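Notes on a Stopping Fault in the Gallville Bench Cell

Posted by Arne Weidemann, Feb 15, 2026

This entry records a fault that Montri Srisuk and I have been following since November in the simulated copy of our bench cell at Gallville. It is written for readers who maintain a similar cell and may have seen the same behavior.

The fault may be stated briefly. On a protective stop, the arm is required to halt and hold its position. In 8 of 300 trial runs it halted, held, and then moved again when the stop signal was cleared, without waiting for the operator to confirm. The movement was short in every case. It was nevertheless an unconfirmed movement, and under our own rules that is enough to close the cell.
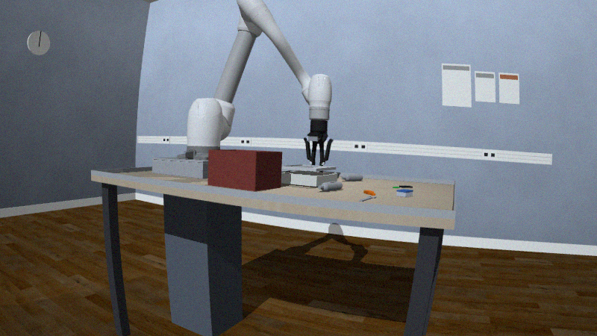
Our first suspicion fell on the planner, which had been updated to the Cetdale release shortly before the fault appeared. We reverted to the earlier release and repeated 100 runs. The fault occurred two more times, and the planner was set aside as a cause. Attention then moved to the approach pose, with the fingertips low over the layered white and gray assembly beside the red box, where very little downward travel is available before contact. A restart of even small size is a serious matter at that height. Montri also asked whether the box was confusing the collision check. Removing it from the model made no difference.

The cause was found in the Lynch supervisor, the small program that passes stop and reset messages between the safety layer and the motion controller. When a stop arrived during the last part of a move, the supervisor kept the unfinished target in its queue. Clearing the stop released the queue, and the confirmation step was never consulted. The log showed the sequence plainly once both clocks were set to the same source, a step which I should have taken in November.
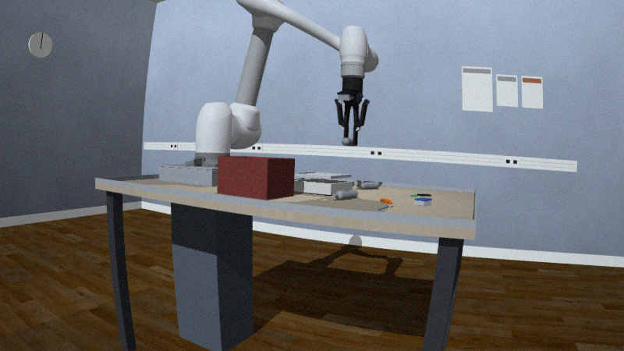

Filed under: Corrective measures

The supervisor now discards any pending target on receipt of a stop, and the controller refuses motion until a new target and a confirmation have both arrived. We also raised the waiting position, so that the open gripper hangs clear of the tabletop before any descent is requested. The second change does not cure the fault - it only leaves more room should a similar one appear.

The corrected version has completed 300 runs with no unconfirmed movement. I do not regard this as sufficient for the physical cell, which remains locked out at Gallville. The Sirkormont site runs the same supervisor and was notified on the day the cause was confirmed. Montri is preparing the stop tests that must be passed on the real controller, with the brake check repeated at the end of each set.

Readers who operate a supervisor of this kind are advised to test a stop near the end of a move as well as in the middle. Our original test plan covered only the middle.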